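Chapter 3
Woven Cloth: Grain, Weight and Drape

What this chapter covers

3.1 Warp, weft and the three grains
3.2 Cloth weight and how it is stated
3.3 Drape and recovery
3.4 Shrinkage before cutting
3.5 Reading a mill sheet

Before you start: you should be able to name the parts of a simple loom (Chapter 1) and tell a plain weave from a twill by eye and under a glass (Chapter 2).

3.1 Warp, weft and the three grains

A woven cloth is made from two sets of yarns crossing at right angles. The warp yarns run the length of the cloth and are held under tension on the loom. The weft yarns are passed across them from one side to the other. Where the weft turns back at each edge it forms the selvedge, a firm strip that does not fray and is normally left out of the finished garment.

Warp yarns are usually stronger and more tightly twisted than weft yarns, as they must withstand the strain of weaving. A garment panel cut with its length parallel to the warp is said to be cut on the straight grain. It stretches very little from top to bottom and hangs steadily. A panel cut with its length parallel to the weft is on the cross grain and will usually give slightly more. A panel cut at 45 degrees to both is on the true bias. Neither set of yarns then lies along the line of pull, so the cloth stretches freely and clings to the shape beneath it.

Trouser legs, shirt fronts and coat backs are nearly always cut on the straight grain. Yokes and cuffs are often turned to the cross grain, either for stiffness or to display a stripe. Bindings are cut on the bias so that they will follow a curve without puckering.

A panel that is cut off grain by even a small amount will twist in wear. The fault is most easily seen in trousers, where the side seam moves towards the front of the shin. Pressing will not correct it.

3.2 Cloth weight and how it is stated

Weight is given in grams per square metre, written g/m². It is found by cutting a sample of known area, weighing it and scaling up the result. A sample measuring 100 mm by 100 mm has an area of one hundredth of a square metre, so its weight in grams is multiplied by 100. A sample of this size weighing 1.37 g therefore comes from a cloth of 137 g/m², a common weight for shirting.

Some mills still quote the weight of a running metre at full width. The two figures cannot be compared until the width is known. A heavy cloth on a narrow loom and a light cloth on a wide loom may have the same running weight - a frequent cause of wrong orders.

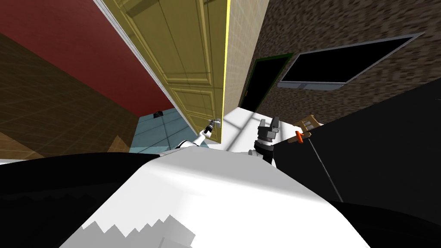 According to Owino, buyers should ask for the weight after finishing, as a loom-state figure says little about the cloth that reaches the cutting table. Scouring removes size and oil, while milling and raising alter both thickness and area. In this book all weights are for finished cloth unless the text states otherwise.

3.3 Drape and recovery

Drape is the manner in which a cloth falls under its own weight. It depends on fibre, yarn twist, weave and finish, and only in part on weight. A light organza stands away from the body, whereas a wool crepe of twice the weight may fall in close folds.

Recovery is the return of a cloth to its former size after stretching. Poor recovery shows as bagging at the knee and elbow. Both properties should be tested on each grain separately, and the results recorded with the direction of the test.

3.4 Shrinkage before cutting

Mark a square 1,000 mm on each side on the cloth, with two sides parallel to the selvedge. Treat the cloth as the finished garment will be treated, let it dry flat, and measure again. If the warp side now measures 970 mm, the warp shrinkage is 3 per cent. Repeat the calculation for the weft. The two values are seldom equal, and a pattern must be enlarged by a separate allowance in each direction.

3.5 Reading a mill sheet

The worked examples at the end of the chapter use two cloths, Vavix (a plain-weave cotton shirting) and Teminov (a 2/2 wool twill), both from the Brevport range. For each, the sheet gives fibre content, finished width, weight, yarns per centimetre in warp and weft, and shrinkage in both directions. Note which side of the twill is marked as the face - the diagonal runs the opposite way on the back, and panels cut from mixed sides will not match when sewn together.

Terms introduced in this chapter: bias, cross grain, drape, finished weight, loom state, recovery, selvedge, straight grain.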